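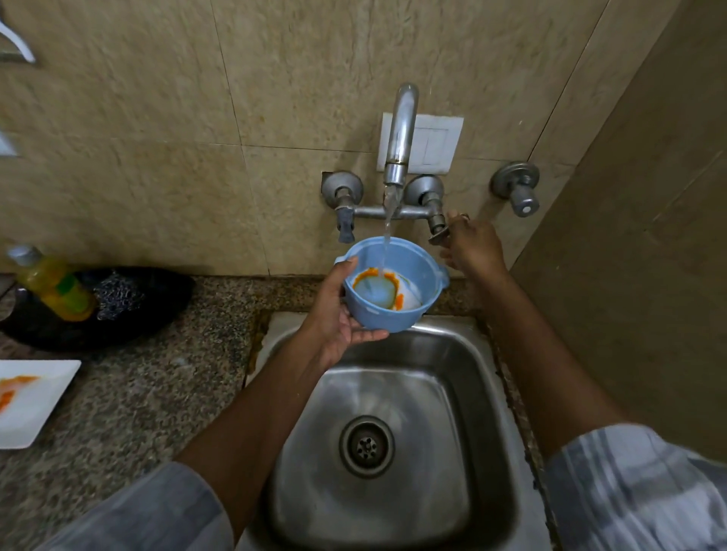 Speaker notes -- "Before You Reach for the Soap"
Astdale Hall, 9/25/19. Twenty minutes plus questions. Slow down, you always rush the start.

**Opening (no notes, just talk)**

Hi everyone, thanks for coming out! I'm Dorottya Katona and I'm here to talk about washing up, which my kids think is the funniest thing they've ever heard. Ask for hands: who did the dishes before they came tonight? Who left them? (Mine's still there. Own up to it.)

Then say where this comes from. I ran the kitchen at the Rasden share house for years, with one sink, no dishwasher and a roster that everybody ignored. I got very opinionated about rinsing.

**Part one: the first rinse**

Point at the bowl on the screen. Little blue plastic one with the side handles, orange sauce still stuck up the inside. We've all got one. Plastic and curry-coloured anything are a terrible pair, and every time you leave it till morning you make it a bit worse.

What I do:

- Scrape first, into the compost or the bin. A rubber spatula is best, a bit of bread is nicer.
- Cool water before hot for anything starchy. Rice, oats, mashed potato. Hot water turns it to glue.
- Oily sauces get wiped out with an old paper serviette before they go anywhere near the tap.
- Tilt the bowl and let the stream land in it so you get a pool at the bottom, then swish. You don't need the tap on full for that. A thin stream does it.

Tell the turmeric story here if they're laughing. (The white colander, Erzsébet's good one, yellow to this day. She's forgiven me, I think.)

For stains that are already in: bicarb paste, leave it an hour, wash as normal, then put it out on the line in full sun for the afternoon. It fades a lot. It may not go completely, so don't promise them that!

**Part two: taps**

My favourite bit, so watch the time. Two-handle mixers like the one up there, with the swan neck. I love a swan neck, you can get a stockpot under it. But people wander off mid-fiddle, one hand on the bowl and one on the valve, and the water's just running away while they find the right warmth.

Rasden's water bill -- I kept one from a February when we had guests staying. $357. I stuck it on the fridge. Siu-ming Lau, who had the room off the kitchen, started rinsing with a jug the next day and we all copied him. You fill the jug once, you pour as you need it, and you can see how much you've used. The bill after that was nicer to look at.

Also: chrome. It goes dull and spotty, especially where the water's hard. White vinegar on a cloth, wrap it round the spout, ten minutes, rinse, and dry it with a tea towel. Don't leave it on overnight, I did that once and made it patchier. And if the dull bits are wear in the plating then vinegar won't bring it back, so stop scrubbing.

**Part three: the sink itself**

Stainless is very forgiving. Wipe with the grain of the brushing, never in circles. Lift out whatever's sitting in the drain before you do the basin, or you'll just push it around.

The bit everyone forgets is the seam at the back where the sink meets the benchtop. It's always a shade darker than it ought to be. Old toothbrush, dish soap, short strokes, dry it well after. If you've got granite, keep the vinegar off it! Put the cloth on the tap only, and mop up drips as you go. Mahnaz Jalali asked me last time about lemon juice and the answer's the same, it's an acid too.

Pause for a drink of water.

**Handout**

25 copies printed, on the chair by the door. The bicarb amounts are on the back. If we run out, Andor Balogh has the file and can email it around.

**Questions I'll probably get**

*Rings on or off?* I leave mine on and I shouldn't. Gunk gets under the setting. A hook by the window is good if you're braver than me.

*Dishwasher instead?* If it's full, go for it. Still scrape first.

*Washing up in order?* Glasses, cutlery, plates, plastic, then pots. Greasy plastic goes late or you'll coat everything else.

Thank the hall people, and remind everyone the tea urn's on out the back and the cups need doing after.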